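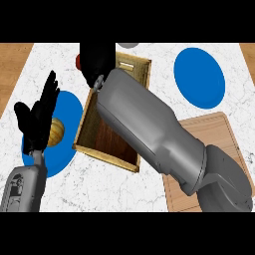

Open wooden box on a marble tabletop

Filed under: Home Practice, Cleaning & Care
6 min read

Looking After Your Mat, Your Bolster and Everything Else in the Yoga Corner

Hello, friends! I've had so many messages lately asking how I keep my practice things fresh through the winter, when the windows stay shut and everything starts to smell faintly like feet (mine included, I'm afraid). I've been teaching small classes out of my front room in Plitdale for quite a while, and between the students, the dog and my own habit of drinking turmeric milk in places where I really shouldn't, I have learned a good deal about stains. So put the kettle on and we'll go through it together.

The mat

Most everyday mats want very little from you. I wipe mine after class with a soft cloth wrung out in lukewarm water with a tiny drop of dish soap, then go over it again with plain water. The second wipe matters more than the first! Leftover soap is what makes a mat slippery, and I blamed my poor mat for months before Begoñe Collado, who taught me most of what I know, knelt down, rubbed her thumb across it and told me I was practicing on a bar of soap.

Hang it over a shower rail or the back of a chair until both sides are dry before you roll it up. Keep it out of strong sun, especially if it's natural rubber, which goes crumbly and leaves little crumbs all over your leggings. Cork mats like a damp cloth and no soaking. And please don't put a rubber mat in the washing machine, however tempting it looks at the end of a long week.

If you roll your mat with the top side facing out, the ends lie flatter when you open it again. I resisted this for years because it looks wrong. It works beautifully.

Bolsters and cushions

Check for a zipper before anything else. Plenty of bolsters have a removable cover and people just never find it, tucked under the seam at one end. Cotton covers go in a cool wash, inside out, zipper closed, and I dry them flat so they don't come back a size too small. I once had to wrestle a Garell bolster into its shrunken cover with my knee on one end and Josué Teixeira pulling on the other, and it has looked like a sausage ever since.

The filling depends on what it is. Buckwheat hulls must never get wet, so tip them into a clean pillowcase, tie it with a knot and leave it somewhere airy while the cover is in the wash. Do this over a bedsheet. Do it over a very large bedsheet. Cotton batting can be spot cleaned and then left by an open window, turned now and then, for a whole day if you've got one to spare.

Blankets

Wool blankets don't need washing nearly as often as we think. A good shake outdoors and a few hours on the line on a dry, breezy day will take care of most smells. When mine do need a wash I use the bathtub, cool water and a splash of wool soap, and I press the water out with my hands. No wringing, and no hot rinse at the end! Roll the blanket in a big towel, walk up and down on it in your socks (children love this job) and spread it over a drying rack.

Before you put blankets away for the summer, make sure they are truly clean. Moths go for the spots where somebody has spilled something.

Straps, blocks and eye pillows

Straps can go in a mesh laundry bag with the buckle inside an old sock, so it doesn't clatter around the drum all afternoon. Foam blocks get the same treatment as the mat. Cork blocks can be rubbed very lightly with fine sandpaper when they start to look gray, then wiped and left alone overnight.

Eye pillows are the thing everybody forgets, and they sit right on our faces! If yours has no washable cover, you can sew a little sleeve from an old cotton shirt in less time than it takes to listen to a podcast. Lavender fades after a while, so give the pillow a gentle squeeze to wake it up before you decide it needs replacing.

Candle wax on the floor or the rug

Let it harden fully. A bag of ice on top helps things along. Lift off what you can with the edge of an old plastic card, then lay brown paper over what's left in the rug and go over it with a warm iron, moving to a clean patch of paper as the wax soaks in. On wood floors skip the iron and use a soft cloth and patience.

Incense ash should be swept up dry. The moment you wet it you've made gray paint, and I have a windowsill that proves it.

Somebody wrote in November asking about getting sesame oil out of a linen mat cover, and I still owe her an answer. Cornstarch first, left on for an hour or so, brushed off, then dish soap worked in with your fingers before the wash. Check that the mark is gone before any heat goes near it. If it's still there, start again with the cornstarch, and do let me know in the comments how you get on!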